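Home | Guides | Open Days | Contact
Filed under: Bench Automation, How-To
Posted in January by the Clendus workshop desk

Running a kitting demonstration for visitors

The Zatness cell at our Tristia open day sorts parts from yellow bins into a lined steel tray. Allow 20 minutes per group. Start with the wrist view on the monitor so visitors see the grasp up close.

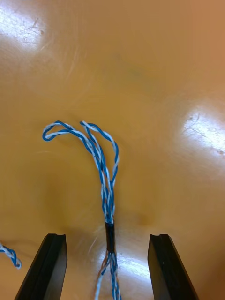
Wrist view: twisted pair between open fingers.

Set the bins two to a side, with the tray in the centre. Boards go left, harnesses right – each arm then keeps to its own half.

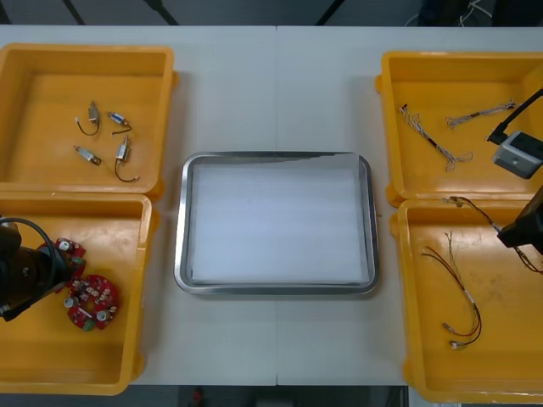 Issue 3, p. 2

Run the first cycle slowly and keep talk to a minimum. Set the monitor to 640 lines if the display lags.

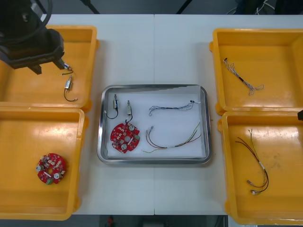 A partial kit is the best point to pause for questions. Hold the arm and let the group compare tray and bins. With one red board in the tray and its match still in the lower left bin, the remaining work is easy to point out. Resume from the Štefanec panel.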